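About Mandomum

Mandomum is a messaging and career community for people whose jobs don't come with a desk, a company email address or a nice tidy resume. Line cooks, home health aides, warehouse pickers, school bus drivers, hotel housekeepers, people who fix elevators. We have 1,495 members, most of them within driving distance of Gundadville, and we love hearing from every single one of them (yes, even the ones who write in to tell us the notification sound is annoying. We changed it!).

How we got started

Yolanda Requena spent years scheduling shifts at a hospital laundry before she ever thought about running a company. Part of her job was helping coworkers who wanted to move up or move on, and she kept running into the same wall. The big career sites asked for a headline, a summary, a list of skills with endorsements. Her coworkers wanted to know who was hiring on second shift, whether the place was any good, and if there was a bus that went there.

So she started a group text. Then the group text got too big for anyone's phone, and she and Konora, the little software shop upstairs from the bakery on Lundgren Street, built a very plain website with a message board on it. It had a green button that said Ask and a blue button that said Answer. People used it! They used it at lunch, on the bus, at four in the morning when the night crews were on break. By the end of that first August we knew we had something worth looking after, and Mandomum became a real company with a real front door.

The green button and the blue button are still there, by the way. We've redesigned the site 2 times and both times members told us, in very clear terms, to leave the buttons alone.

What you can do here

Ask a question and get an answer from someone who has done the job. That's most of it, and it's still our favorite part. Questions last week ran from "How long does the forklift card take?" to "What do I wear to an interview at a bakery?" (closed shoes, hair tied back, and eat breakfast first or you'll suffer).

You can also send a private message to any member who has their messages turned on. New members can start 20 conversations in their first month, and after that the limit goes away. We put that in place when a couple of recruiters were getting a bit too friendly, and it has worked well enough that we've kept it.

Employers can post openings, and every post has to show the pay and the shift. If a listing says "competitive" where the number should be, our system sends it back. Our local employers have been great about this, and a few have told us they now post pay everywhere because of the habit they picked up with us.
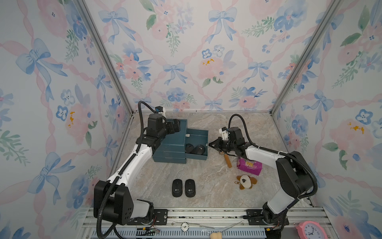
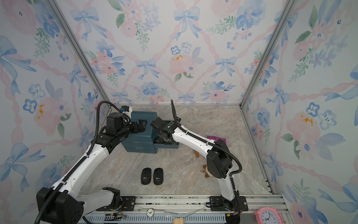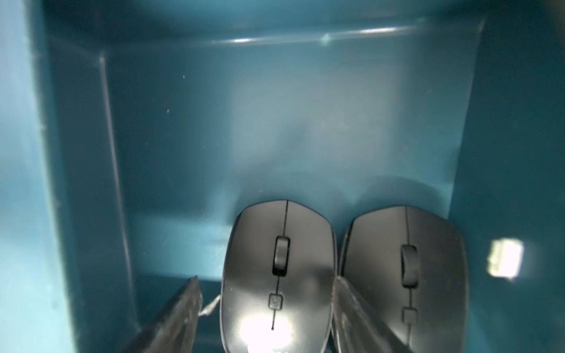
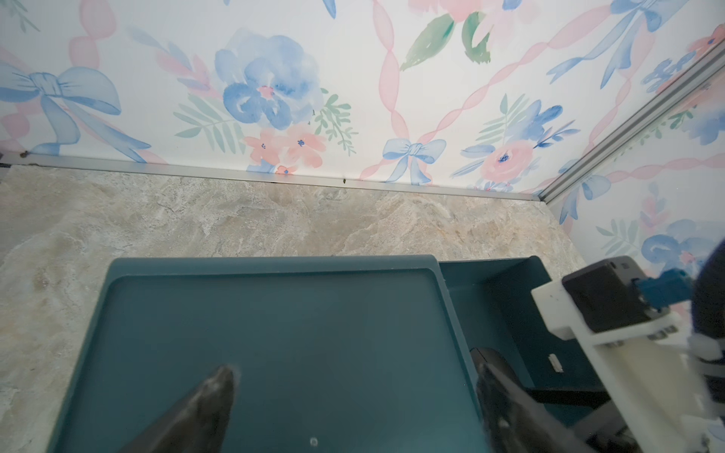 How we look after the conversation

We read reported messages ourselves, every day, and we answer the person who reported them. Members can block, mute or hide anyone without giving a reason. You don't have to use your full name or put up a photo, and your current employer can't search for you unless you say so in your settings. A lot of our members are looking for work while they still have work, and they need to be able to do that quietly.

We don't sell your messages or your contact details. We make our money from employer listings and from the paid version we run for training programs, where an instructor can keep in touch with a whole class after it ends. Members don't pay anything and we have no plans to change that.

We also keep the writing on the site as simple as we can. Yolanda reads every help page out loud before it goes up, and if she trips over a sentence we rewrite it. It makes for some long afternoons, but the help pages are really good now!

The people here

We're a small team. Yolanda runs the company and still answers questions on the board most mornings, usually before the rest of us have found our coffee. The Konora crew looks after the site and the app. Our moderators are all former members who worked the kinds of jobs we talk about, and they can smell a fake job listing from across the county.

We have 2 rules for meetings: they end when someone's lunch is ready, and anyone who brings up an idea has to say which member asked for it. The second rule has saved us from a lot of features. It also gave us our best one, the bus line filter, which came from a dishwasher who had turned down a job she wanted when she couldn't get home from it after eleven at night. Now you can pick your route and see only the openings you can reach.

What we're working on

Spanish has been on the board from the start, and this fall the whole site will be in both languages, including the settings menus and the emails we send. We're also testing voice questions, so you can hold down the Ask button and talk. The early testers have been wonderful, and very chatty, and we're working out how long a question ought to be allowed to run.

After that we'd like to open a second board for the towns north of Gundadville. People up there have been signing up anyway and politely asking us for jobs that aren't a ninety-minute drive away, which seems fair.

Come say hello

Our office is on Lundgren Street, on the ground floor, and the door is open on weekday afternoons. If you need help setting up a profile, or you want to practice for an interview with someone friendly, come on in. You don't need an appointment. You can also write to us through the Contact page and a person on our team will write back, normally the same day.

Page last updated 29 September 2022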